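Last updated: Thu 11 October

1/ OK, thread on what our robotics club has been up to this term, because people keep asking me in the hallway and I keep giving a bad answer. The project is called Kosora. The goal is a robot arm that can tidy a table without wrecking it.

2/ We don't start with the robot, we start with us. You hold a gripper in each hand, do the chore yourself, and the recordings become training data. I figured it would be easy. I have been picking things up my whole life! Reader, I was terrible at it.

3/ The trick (thank you Abena, who told me this three times before I listened) is to slow way down and quit twisting your wrists. Every gripper has a cube of black-and-white markers on it, and if you roll the cube away from the camera the tracking gets grumpy and that take is toast.

4/ Our count so far is 117 usable takes and 31 we threw out. A good chunk of the 31 are mine. Leire keeps the spreadsheet and she has color-coded it by person, so there's no hiding.
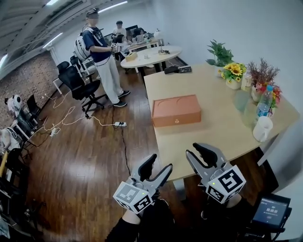
5/ The orange box is my favorite thing to practice on. Nice flat sides, sits still, doesn't care if you bump it. I'm less brave around the sunflowers and the glass stuff along the edge of the table — Telmo wants those left in for every take so the model learns to work near clutter. Fine, Telmo.

6/ Things I'd tell anyone joining in spring: wear sleeves that stay put, take breaks before your forearms hurt, check the timer is running BEFORE you do your best take ever. Ask me how I know.

7/ Next up is training on what we've got and seeing if the arm can do even one clean pick. Nicanor is betting on yes by May. I said sooner and now there's a pizza riding on it.

8/ If you're a student here and want to try the grippers, come by and ask for Iñaki or Abena. No coding needed for this part — half of us had never touched a robot before September.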